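Company > About Us > Who We Are

About Soststead

Soststead develops planning and control software for robot arms that work in kitchens, laundries and other rooms built for people. The company was founded by Rutilio Bautista, who continues to lead it, and has its offices in Werness. We do not manufacture robots. Our customers own or build the arms, and we supply the software that decides how those arms should move.

The company began as a contract engineering practice. Its first product was a tool for checking recorded arm motions against joint limits, written for a customer whose operators had been doing the same work by hand in spreadsheets. That tool is still maintained, and it remains part of every license we issue. The planning software came later, when several customers asked whether a program that could find a bad motion could also propose a better one.

What We Make

Our main product is Umura, a motion planner and task sequencer. Umura takes a description of a room, a description of an arm and a stated goal, and returns a motion that the arm's own controller can follow. It plans for reach, clearance and grip together, so that an approach which suits the gripper is not ruled out later by the elbow. When no motion can be found, the planner reports which limit was reached and at what point in the task. Customers have told us that they rely on this report as much as on the motions themselves.

Umura is accompanied by Sorrentino, our simulation and review tool. Engineers use Sorrentino to build a room, run a task in it and step through the result from any viewpoint, including one fixed close to the gripper. Every change to the planner is run against our full library of simulated tasks before it is released. The library now holds 3,889 tasks set in 458 room layouts, and both figures are printed in the notes that accompany each release.

Kitchen layouts make up a large share of the library. They bring together narrow gaps, small handles and surfaces at different heights, and they place objects close to panels and walls where an arm has little room to turn. Simple shapes in plain colors stand in for household items in many of these tasks. This keeps attention on the motion and allows results to be compared fairly from one release to the next.

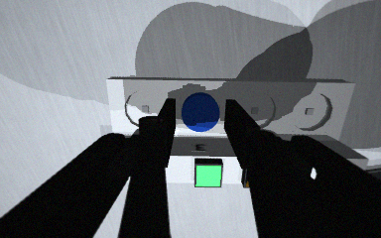 A simulated kitchen task seen from behind the gripper, with a blue sphere between the fingers and a green cube below it.

How We Work

Our staff are organized into three groups: planning, control and tooling. Each group answers questions from customers directly, and engineers are expected to spend part of every month on support. We believe that the person who wrote a piece of software should hear how it is used — and should read the logs when it fails.

Releases are issued when the library results have been reviewed and signed by all three groups. A release that slows planning on any kitchen task is held until the cause is understood. In February of each year we retire tasks that no longer test anything useful and add new ones proposed by customers and staff. The most recent review added 611 tasks, a majority of them concerned with placing objects on shelves and counters.

Working With Us

Soststead licenses its software to equipment makers, research laboratories and service companies. Schools and universities may request a teaching license, which includes Sorrentino and a reduced version of the task library. Training is held at our Werness office and can also be arranged at a customer's site. Inquiries about licenses, training and employment should be addressed to the Werness office, where they are read by a member of the engineering staff.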